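Moving the backup archive off the old disks

9 December 2021

The second of the two old external drives started logging reallocated sectors in April. The count was low and stayed low for months, so I left it in service as the secondary copy and put off the replacement until I had time to do it properly. That time was last week. These are my notes, mostly so I can find them again when the next set of disks gets old.

The archive is not large by current standards. It holds 3,080 directories, most of them scans, tax paperwork, source code from finished jobs, and the raw audio from the years I spent recording church organs. The audio is the bulk of it. The rest would fit on a thumb drive. I had been keeping two full copies on identical drives bought on the same day from the same shop in Flirkbridge, and I do not recommend that arrangement. Drives from one batch that have led the same life tend to reach the same age problems together.

The new layout is one mirrored pair in the desktop machine, one single drive on the shelf, and one single drive in a locked drawer at the Tresbridge office. The shelf drive gets refreshed monthly. The office drive gets swapped with it every quarter. All three locations hold the same tree, and all three are encrypted with a passphrase that is also written on paper in a place my family knows.

Before copying anything, I wanted to know what was worth copying. I have a checksum file for most of the tree, generated years ago with a short script and updated whenever I remembered. Verifying the primary drive against it took one night. The result was 12 mismatches. Nine were text files I had edited without updating the checksum, easy to spot from the modification dates. The remaining three were audio files with unchanged dates and unchanged sizes, and different contents.

All three were intact on the secondary drive, the one with the bad sectors. So the healthy drive had the damaged files and the failing drive had the good ones. I do not know what caused it. The likely candidate is a memory module I replaced in the desktop two summers ago after a run of crashes; anything copied through that machine during the bad stretch could have picked up a flipped bit on the way. I compared one of the files byte by byte and the difference was a single bit.

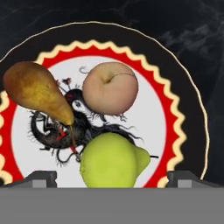
After that I stopped trusting either drive as the master and merged them. The procedure was as follows. Hash every file on both drives. Where the two hashes agree, take the file. Where they disagree and one matches the stored checksum, take that one. Where they disagree and neither matches, put both aside for inspection by hand. Files present on only one side also go to the inspection pile.

The pile came to 877 files, far more than I wanted. Most of it was junk: thumbnail caches, editor backups, a folder of half-finished exports from a catalog program called Ratia that I used for one winter and then dropped. Ratia kept its database in its own format with no export except a printed report, and I had solved that at the time by printing the report to a file. The report is still readable. The database is not, at least with anything I have installed. I kept the report and deleted the rest.

The file system for the mirrored pair took some thought. I wanted block checksums and scheduled scrubs, and I wanted something I could mount on a different machine without a weekend of reading. I went with ZFS. The usual complaint is memory use, and on a machine that does nothing else at night I have not seen a problem. Compression is on. It does nothing useful for the audio and a fair amount for the text. Snapshots are daily and kept for a month. Deduplication is off and will stay off.

The copy itself ran at a dull, steady rate over USB and was limited by the old drives the whole way. I used rsync with the checksum flag for the second pass only. On the first pass it just wastes time, since the destination is empty. The failing drive threw two read errors near the end, both inside files I had already taken from the other side. I let it finish anyway -- I was curious -- and then ran a long self-test, which it failed.

I also changed how the checksums are stored. The old file was one flat list with absolute paths, and every time a mount point moved, the list had to be edited. Each top-level directory now carries its own manifest with relative paths, and a cron job checks one directory a night and mails me only if something is wrong. A full cycle takes a little over five weeks. I corrupted a test file on purpose to see that the mail arrives. It did, but it went to the spam folder, so there is now a filter rule for it.

Two things are still open. There are 1,249 scans from the Oberholzer job with names like scan0001, and I have no index for them. The job folder has an invoice and a packing list and nothing that ties a scan number to a box. I can probably rebuild the order from the timestamps, if the scanner's clock was set. The other is the shelf drive's enclosure, which spins down after ten minutes regardless of what I tell it, and wakes slowly enough that the monthly script sometimes gives up. For now the script reads one file, sleeps for thirty seconds, and then starts.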